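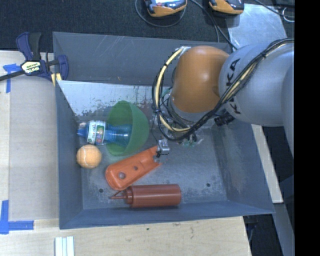
Opinion > Automation > Standards and Practice

February
By the Olledia editorial desk
14 comments | 193 shares

Write down the setup, then tell me the score

A success rate for a picking robot means very little without a page of setup notes next to it. I have read plenty of reports that give the rate in the first line and never get to the notes. I think we should stop accepting them, and I think the fix is cheap enough that small labs have no excuse either.

Take bin picking. A bowl, a bottle lying inside it, a tennis ball and a squeeze bottle on its side can be an easy test or a hard one depending on how they land. If the bottle is in the bowl, the robot has to deal with two things at once. If a part is against the wall, the wall decides which grasps are possible. A report that says "five household objects in a bin" has left out most of what made the job hard.

At Olledia we compared two reports last year on what was supposed to be the same task. One came from Mencombe and covered 300 attempts. The other came from Vitberg and covered 471. The rates were far apart and people started arguing about software. After a lot of email we learned that Vitberg put every object back in the bin by hand, standing up where it could stand, and Mencombe tipped them all in from a box. Neither report said so. Both teams had done careful work and neither had done anything wrong by the rules, since there weren't any.

The bin counts too. Sloping walls send round things back toward the middle. Straight walls don't. Bare metal with scratches and worn patches reflects light differently from a fresh coat of paint, and some cameras care about that a great deal. If your bin is held to the table with a bar clamp, say where the clamp is. It sticks up over the rim and the arm has to stay clear of it. Tape marks on the table are fine, and I like them, but they help only the people who can see the table. Measure from the robot base to the corner of the bin and write the number down.

The same goes for cables and hoses. An arm with a thick bundle looped around a joint can't always turn the way the drawing says it can. Most teams know which poses they avoid. Few of them publish the list.

My proposal is the sheet we now use, which we call the Ziółkowski sheet. It is one page. It asks for the bin's shape and inside size, how it is fixed, the object list with maker and weight, how the objects were placed, who or what reset them, the lighting, the poses ruled out, and what counted as a failure. It also asks for one photo before every run, with no picking and choosing afterward. Our first full set was 101 runs, and the paperwork added less than a minute to each.

The usual complaint is that strict rules make everyone test the same easy thing. I take that seriously. A fixed object set with fixed positions gets learned by heart, and then you are measuring memory. But the sheet doesn't tell anyone what to put in the bin. Use whatever you like and drop it in however you like, as long as a stranger could do it your way from what you wrote.

The other complaint is that customers only want the number. Some do. They are also the ones who call in a few months to ask why their own number is lower, and a filled-in sheet makes that a short call.

14 comments | Share this article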